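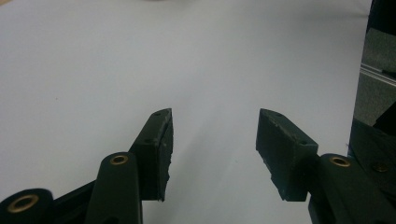 Wrist view with the fingers open over the bare tabletop, from my hand-held gripper.

Do empty-table frames help or hurt when training from hand-held gripper demos?

Hi all! I've been working through the Brurberg recipe at home (the one where you record demonstrations with a gripper in your hand and then train a policy straight from the wrist camera) and I'm having a great time with it. The task is simple: pick up a small block, put it in a dish. I have 148 demonstrations so far, all recorded on the same pale tabletop.

My snag is that a lot of my recordings begin with a stretch where the fingers are wide open and there is nothing between them but table. When I counted, 3228 frames were like the one I posted. I trained once with them in and once with them trimmed out. The trimmed version grabs much more neatly when it starts near the block, but if it starts off to one side it drifts away and never comes back. The untrimmed one does wander over to the block eventually – and then sometimes it just hovers there with the fingers open.

Is there a standard way to handle this? The write-up only says "clean the demonstrations" and leaves it at that. Also, the pads on my fingers look a bit scuffed. Does that matter to the policy?

Leonie Trevaskis

Carleen Fairweather

Oh, I love this question, I spent most of February on the same thing! Please don't throw all those frames away. They are the only place your policy learns what to do when it can't see the block, so if you trim them it has no idea how to search. What you've got is a balance problem. When you pause at the start of a recording, every paused frame says "table in view, don't move," and the policy learns that very well.

What worked for me was cutting only the frames where the gripper was standing still and keeping every one where it was traveling. You can do this from the position log, no need to look at pictures. Then I recorded more starts from awkward places, with the block well out of view, and went straight into the move without stopping to think first. I went from 100 demos to 114 that way and the difference was lovely to watch – it swings across, finds the block and closes.

One more thing to check is how much history your policy gets. With a single frame of plain table there's very little to tell it which way it was going. I give mine a few past frames plus the finger opening. Too much history made mine copy its own last move forever, so go up slowly.

As for the scuffs, I wouldn't worry as long as you use the same fingers for recording and for running. If you swap in fresh ones halfway, record a few demos with the new set too.

Have fun with it, and please post your results!

Modise

trim them. worked fine for me on a drawer task

plurnton_bench

Agree with Carleen on the still frames. Trimming can be fine if the robot always starts close to the object, so that may be why it worked for Modise.

I'd add that your hovering may be a separate problem. Look at the moment just before the fingers close in your demos. If you wait there, even briefly, you've taught it to wait. I use the Baltolo scripts for plotting finger opening against time and a long flat part right before the close is easy to spot. Re-record the worst ones and compare again from the same set of start positions, otherwise you can't tell whether the data helped or you got easier starts.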